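Swapped the drive belt on the Trusis side-by-side in July at 290 miles. Posting the notes here so I can find them again.

Old belt was the stock Lutex. Glazed on both faces, one hourglass spot where it had been slipping at low speed. No missing cogs.

Cause was mine. I had been crawling the rocky section above Morgan in high range. Low range exists for that. Belt temps went past what the gauge could show twice on the same climb.
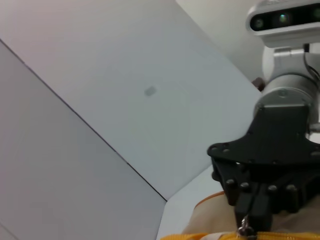

New belt is a Clameo. Width out of the sleeve matched the stock one, so no shim change. Washed it with dish soap, let it dry overnight, installed with the arrow pointing forward.

Clutch sheaves got a scuff with a gray pad and a wipe with brake cleaner. No oil anywhere near them. Blew out the housing and the intake duct - there was a packed mouse nest in the duct, which did not help the temps.

Break-in: 2 heat cycles, no full throttle, no towing. Kevser Saraç runs the same machine and does 50 easy miles after that. I did 82 because that was the loop.

Deflection checked again after the loop. Idle creep in gear was slightly high, so I backed the adjuster off a quarter turn. Gone now.

Barış Sarıgül asked about cover bolt torque. Go by the manual for your year - mine is snug and no more, they strip easily.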